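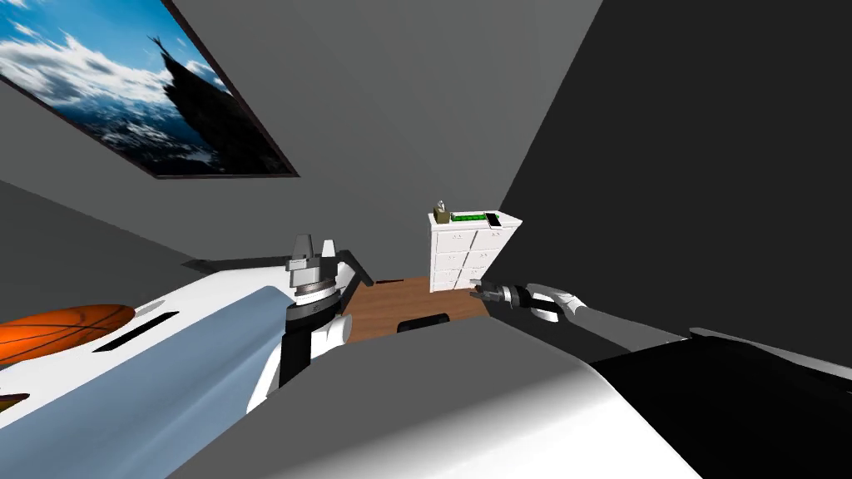
Interior render: gray walls, white chest of drawers, mountain picture.

Kuromum table games, progress report to the Semeniuk fund, December

The grant paid for a trial of our free-to-play blackjack tables at two sites, Enddale and Dristbridge. We were asked whether slower dealing and an on-screen loss counter make people stop sooner. My short answer is that I doubt it, and the numbers so far don't help much either way.

We planned for 1000 recorded sessions by now and have 392. Enddale supplied most of them. Dristbridge opened late, and its first batch had no end times, so I threw it out. The supplier says the fault is fixed. I would like to see a clean month before I believe that.

Average session length with the counter switched on was 54 minutes. With it off, it was around the same, and the gap is well inside what chance would give us. A few players told staff they liked the counter. People say they like a lot of things when the person asking is holding a clipboard.

Slower dealing looks a little better – players did leave earlier – but some of them may simply have been bored. Play chips cost nothing, so I would be careful about carrying any of this over to real stakes.

Spending is under budget, mainly due to the Dristbridge delay. We are asking for 3 more months at no extra cost. The roulette add-on in the original proposal should wait until the blackjack records can be trusted, and I would rather drop it than rush it.

Next report: once Dristbridge has sent a full month of sessions with end times.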